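Cutlery sorting at Dreltholm: where we've got to by the end of April

Hello Albertina,

You asked for something a bit more readable than the spreadsheet, so I've written this one the way I'd tell it to you over a cup of tea. The numbers are still in the spreadsheet if the finance people at Nirkerico want them.

How the sorting is going

Much better than in my last report! The two arms are now on their sixth practice set, and we've logged 591 sorting runs since the grant started. Forks are mostly fine. Spoons lying face down are still the nuisance, as the grippers come in at the wrong angle and push the thing along the table (Poppy calls it curling). We've slowed the last bit of the approach and that has helped, though it makes the whole job feel a touch sleepy.

We also stopped using one matching set of cutlery. The canteens that send their washing-up to us have all sorts, fat handles and thin handles and every colour going, so we practise with a mixture now. It knocked our results back for a while and I'd still do it again.

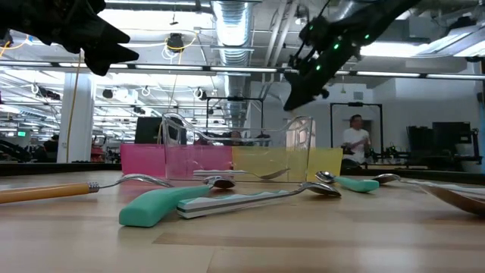
What it means for the wash-up team

This is the part I know you care about, and so do I. The team is 27 people across the early and late shifts, and hand sorting is the job they've always liked least. Poppy Dunmore has run the late shift for years and she was not keen on any of this, so I asked her to come and help set the practice tasks. She changed quite a lot! She had us drop the idea of a target rate on the wall, and she wants the arms stopped whenever somebody is clearing the bins by hand, which we've agreed to.

Six of the team have done the operator training so far. Two found it dull and told me so, and I've passed that on to Bonditov, who wrote the course. The others would like more time on the machine and less in front of slides, and I think they're right.

Hours haven't changed for anyone. I did get asked at the last shift meeting whether that will hold after the trial, and I couldn't give a proper answer. I'd really like one from you before we go any further, please, even if it's a short one.

Money and bits

We've spent 65 per cent of the equipment budget. The spare fingertips from MacPherson cost more than I'd put down, but I've moved some of the travel money across and we're still inside the total.

Next

More face-down spoons, then knives, which we've hardly touched. Poppy would like a visit from you during a late shift so you can talk to people properly. Any time after four suits her, and I'll sort the parking.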